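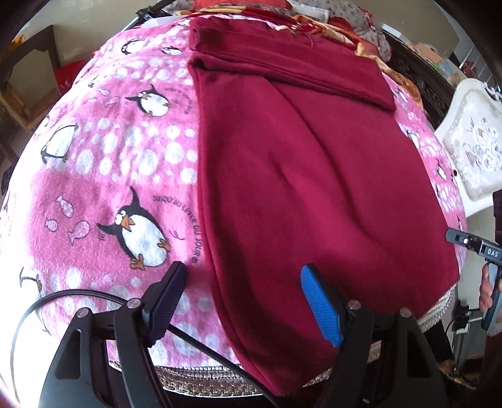 From: Ikden Sewing Room list
Subject: Re: fleece that won't behave, and what to do with long narrow pieces

Hello all,

I have been meaning to answer this one since it came through, and then July got away from me the way it does, so please forgive the delay. I've left the original message in so you don't have to go digging.

> I have just inherited a bag of fleece blankets and cotton scraps from the
> Furkotska sale and I'm a bit lost. The fleece is the printed kind, very
> soft, and every time I fold it and press it the folds come back open.
> The cottons are mostly long strips, and they slide off whatever I lay
> them on. Do any of you fold the two together? And is it worth
> keeping a fleece with printing on it in a language I can't read? There
> is one with skiing bears that I would love to use for the baby bundles.
> I've got 42 pieces here and one closet.

First of all, welcome to the club of people with one closet! I have the same closet, I think, and it was full before I ever joined this list.

On the fleece, please don't press it. I know it's tempting when you have the iron out already, but a hot iron can flatten the pile for good and leave a shiny patch, and I have ruined a very nice green one that way. Fold it by hand in thirds, smooth it with your forearm, then fold it once more and put something with a little weight on top overnight. It will never hold a crease like cotton does and I've stopped asking it to. If you roll it instead it takes up more room but comes out looking better, so for anything going in a bundle I roll.

The good thing about fleece is that it grips. I lay my long cotton strips straight on top of one, folded flat into a rectangle, and they mostly stay where I put them while I go and find the scissors (a longer trip than it should be in my house). Red on pink is a lovely thing to have in front of you on a gray morning, too. I work with the length running toward me and let the near end hang over a bit, and then I check the folded end for loose threads before it goes on the pile. There is nearly always one. Snip it, don't pull it – I learned that on a hem that came undone all the way to the corner.

As for the printing, keep it! I'm very fond of a penguin fleece that says JUSQU'AU LEVER DU JOUR, which my neighbor tells me means "until daybreak." Penguins, little fish and polka dots, and a French bedtime message thrown in. I can't think of anything nicer to wrap around a child. Your skiing bears will be just as welcome whatever they're saying, though I would ask somebody to read it to you first, to be on the safe side.

If any of yours have a fringed trim, wash them in a mesh bag on cold and shake the fringe out while it's damp. I comb mine with my fingers and dry it flat over the back of the sofa. The shimmery kinds don't care for the dryer at all, and I have a bald place on one to prove it.

On storage, the Pendura hangers we ordered as a group last spring are fine for the cotton strips if you fold each one lengthwise first. I get 5 on a hanger before it starts to tip. They are no use for fleece, so the blankets go in a bin on the closet floor, heavy ones at the bottom. With 42 pieces you may find you need two bins, or a patient family.

One more thing while I'm here. The next baby bundle collection goes to the Bang Street hall, same door as last time, any time after 9 in the morning. We sent 66 bundles in the spring and would dearly like to beat that. Each one needs a blanket, a cotton cloth and a hat, tied with a strip and not pinned. I'm short of hats, so if you have yarn sitting around, you know what to do.

Do write back and tell us how the bears turn out, and if you decide there are too many strips after all, I'll gladly take the dark ones off your hands.

Warm wishes from the other overfull closet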